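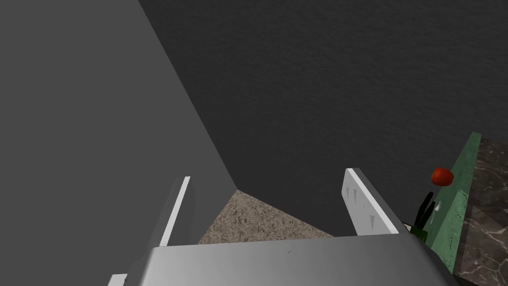 Skaltstead Cannabis Growers and Makers Association
Minutes of the General Meeting, 04/09/2023

Present: Mbali Venter (chair), Rosario Gatti, Shoaib Satti, Cheng-en Fang (minutes)
Apologies: Kourosh Daneshvar

1. Opening
The chair opened the meeting and confirmed that a quorum was present. The agenda was adopted with one change, item 5 being moved ahead of item 6 at the request of Mr. Satti.

2. Minutes of the Previous Meeting
The minutes were approved with one correction. Under "Labels," the supplier should read Van Wyk. Moved by Mr. Gatti, seconded by Mr. Satti. Carried.

3. Child-Resistant Packaging
Mr. Gatti reported on the joint order for child-resistant jars. Van Wyk will hold the current price for members ordering at least 100 jars at a time. Smaller orders may be combined, provided that one member signs for delivery. Two members have asked whether the wider lid fits the older jars. Mr. Gatti has put the question to the supplier and has not yet received an answer.
Action: Mr. Gatti to circulate the order form and the supplier's reply.

4. Batch Records
Mr. Satti presented a comparison of two record-keeping packages, Clindeck and Rotora. Clindeck allows test results to be attached to each batch. Rotora has the simpler entry screen but limits each account to 12 open batches. The chair noted that several members still keep paper logs and asked that no member be required to change before the next license renewal. After discussion it was agreed to try Clindeck until November.
Motion: That the association pay for a trial of Clindeck for members who request it. Moved by Mr. Satti, seconded by Mr. Gatti. Carried.
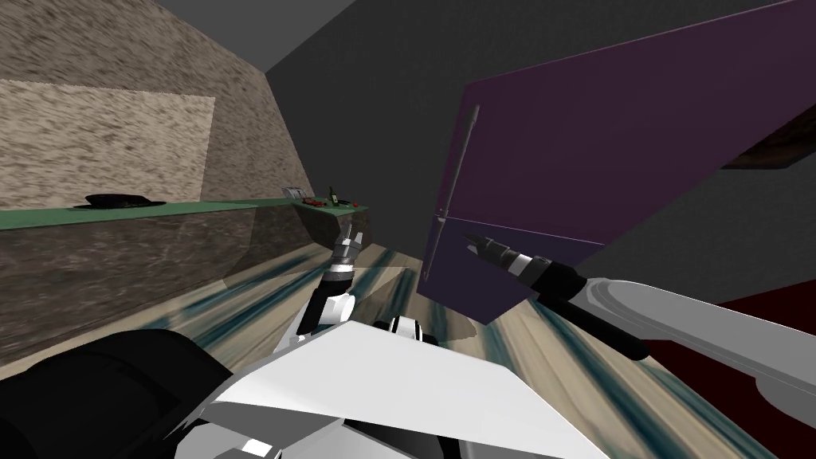 5. Membership Dues
The chair proposed that annual dues remain at $50 for full members and $30 for associate members. Mr. Gatti asked that the late fee be printed on the renewal notice. Agreed without a vote.

6. Fall Open House
A written note from Mr. Daneshvar was read. He requested an earlier start and a separate table for topical products. The request for the table was approved. The start time was held over pending confirmation of the hall booking.
Action: Cheng-en Fang to confirm hours with the hall.

7. Other Business
Mr. Satti asked that test reports be sent to members before each meeting. The chair agreed.

8. Adjournment
There being no further business, the meeting was adjourned. The next meeting will be held in November.

Minutes recorded by Cheng-en Fang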